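Cladano update adds free respec and fixes Vávra quest
2024-06-12
By Miroslava Kuruc

The latest patch for Cladano is out now on PC, and it changes how players reset their skills. Until today, anyone who wanted to move points between trees had to buy a Blank Ledger from the trader in Dolwood at 239 silver a time. From this version the first three resets on each character are free, and the price of the ledger comes back into play after that.

The free resets apply to old characters as well as new ones. Players who have already spent silver on ledgers will not get it back, but any unused ones stay in the bag and still work.

Lead designer Peter Šimek said the old price made sense when the game launched in March with a lower level cap. "People were getting to the middle of the game with a build they didn't like and starting again from the beginning," he said. "We'd rather they carried on."

The patch also mends the side quest The Clockmaker's Debt. Players who spoke to Vávra before picking up the brass key found that his later lines never appeared, which left the quest stuck in the log. Anyone with a stuck save should load it, leave the workshop and go back in. Vávra will then offer the missing conversation. The key itself has been moved to the shelf by the stairs.
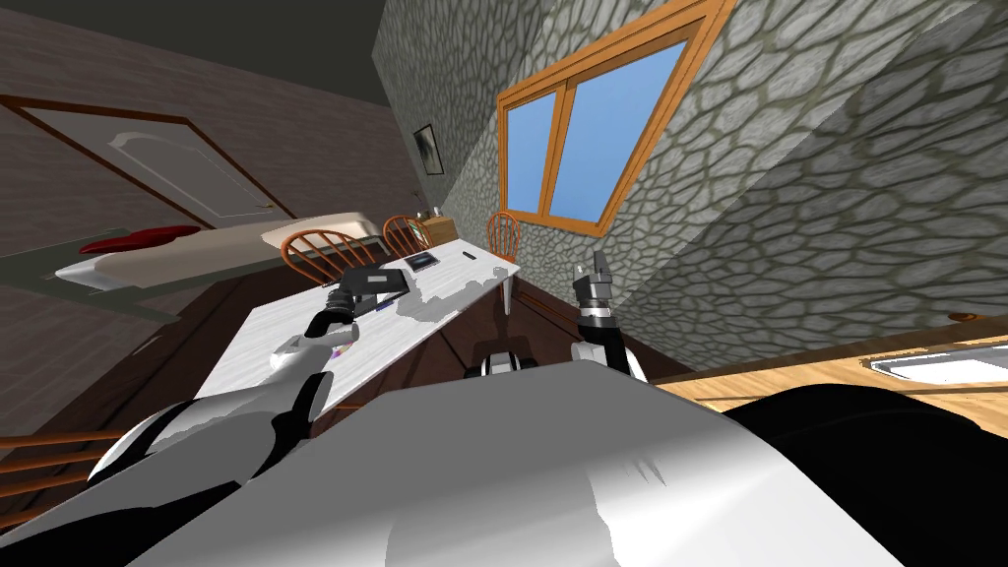
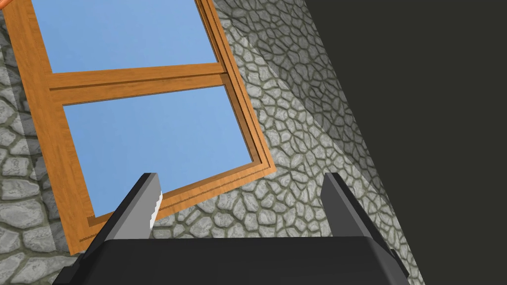 Other changes in this version

Lumach, the second boss, no longer heals when the player dies to the poison pool. His charge can now be blocked with any shield, where before only heavy shields worked.

Fast travel is open from the ferry landing once the player has crossed the river. The map marker for the landing has been redrawn to make it easier to pick out on small screens.

Bows do slightly less damage at long range. Libor Kubíček, who looks after combat balance, said in the patch notes that bows were "doing the job of every other weapon" in the later areas and that swords and spears would be looked at next.

Controller users can now swap the dodge and jump buttons. Text size in the journal can be set separately from the subtitles, and the game remembers both settings when it is restarted.

A known fault remains with co-op. If the host opens the crafting menu while a guest is joining, the guest may arrive without their off-hand item. It comes back after a return to the main menu. Kubíček said a fix was being tested.

The download starts by itself for most players, and saves from the previous version carry over. Those using mods are advised to turn them off before loading a save, as the skill menu has been rebuilt and older interface mods will not open it.

The console version of the patch has been sent for approval. The studio has not given a release date for it.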